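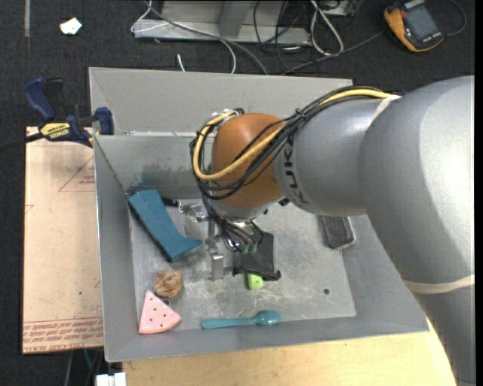 From: R. Bahrami
To: Brodby toy lending list
Date: January 7, 2023
Subject: Re: Loose pieces with no set

Kagiso Mahlangu wrote:

> Before the March reopening I would like us to settle what happens to
> loose pieces. At the moment they go in whatever container is closest
> and stay there. Last week I went looking for the spoon from the Olter
> picnic set and gave up after half an hour. A family had already been
> told the set was complete, so I had to call them back.
>
> My questions:
>
> Do we keep loose pieces at all, and for how long?
> Who decides when a piece is matched to a set?
> What do we do with things that aren't toys?
>
> I have no strong view on the first one. On the third one I do. Hardware
> and household things should never be in with the play food.
>
> Kagiso

Thanks for writing this down. I'll take the questions in order.

On keeping them: yes, but with a limit. I suggest 30 days from when a piece is logged. Most families who lose something notice when they pack up for the return, and if they find it later it comes back with the next loan. After 30 days the piece goes to the spares drawer if it belongs to a set we own, and to the rummage box if it doesn't. I would make an exception for the wooden train track, which we can always use.

On matching: whoever checks in the returns can do it, as long as they have the set card in front of them. The trouble comes from matching by memory. We have 26 play kitchen and picnic sets on the shelves now and a lot of them have fruit in them. The catalog lists 900 pieces under play food alone, and the descriptions are short. "Melon" could be the green wedge from the Olter set, or the pink slice from Mallutier no. 1914, or one of the halves that stick together. I have started adding color and material to the cards. I'm up to the letter F. If anyone wants to take M through R, write to me off list.

The pieces that cause the most trouble are the plain ones. A pink watermelon slice with dark seeds is easy to ask about, and somebody will know it. A tan lumpy thing that could be a cookie or could be some kind of bread is another matter. Our cards say "cookie," "biscuit," "roll" and "bun" and I'm fairly sure some of those are the same piece entered by different people. I'd like to use "baked item" on the card, with the color after it. It reads badly but it would let us search. 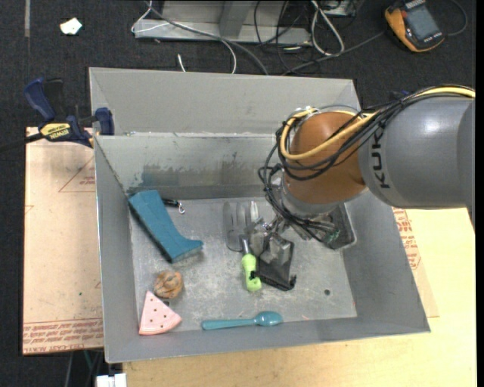
Watermelon slice, teal spoon and a tan baked item in the metal bin, with a gray glove in the middle.

Spoons are the other problem. Two of our picnic sets came with plastic spoons and we have added others over the years to replace lost ones, so the card and the set don't always agree. A teal plastic spoon could be an original or a replacement. I propose we stop caring. If the card says one spoon and there is one spoon, the set is complete. If a parent wants the yellow one because the plates are yellow, they can look through the spares.

On the third question, I agree with Kagiso. A metal ring, a bracket or anything else small and hard should come out before play food goes back on the shelf. The same goes for gloves. I have no objection to a glove in the dress-up trunk, but it needs its own card and it needs a partner. Single gloves go to the lost property hook by the door and follow the same 30 days.

As for containers, I like a shallow metal bin with sloped sides much better than the deep plastic tubs. You can see what is on the floor of it without digging, and flat pieces don't hide under the others as they do in the tubs. It is louder when things are dropped in. A metal floor also gets scuffed and holds dust, so it wants a wipe with a damp cloth before clean pieces go in. The one with the small round hole in the floor is fine for spoons and fruit. Please don't put beads or the peg people in it.

Cleaning, while I'm on it. Plastic food goes in warm water with dish soap, then on the rack. Painted wood gets a damp cloth only — we lost the varnish on most of a Mallutier vegetable crate last year by soaking it, and I would like to avoid a second round. Anything with a rough or crumbly-looking surface needs the soft brush, and check the creases. If you can't tell whether something is rubber, wood or plastic, treat it as wood.

One more thing about the log. It only works if the piece is written in on the day it turns up. Color, material, what it looks like, date. "Teal, long, raised at one end" is a perfectly good entry. A guess at the set name is worse than no guess, as the next person will believe it.

I can bring printed log sheets to the next sorting session. Kagiso, could you check whether the Olter family still has their set out, and if so ask them to count the spoons before it comes back? I have a spare put aside under the counter in an envelope with your name on it.

If anyone objects to the 30 days, please reply to the list so I can change the sheets before I print them.

R. Bahrami
Brodby toy lending, returns and repairs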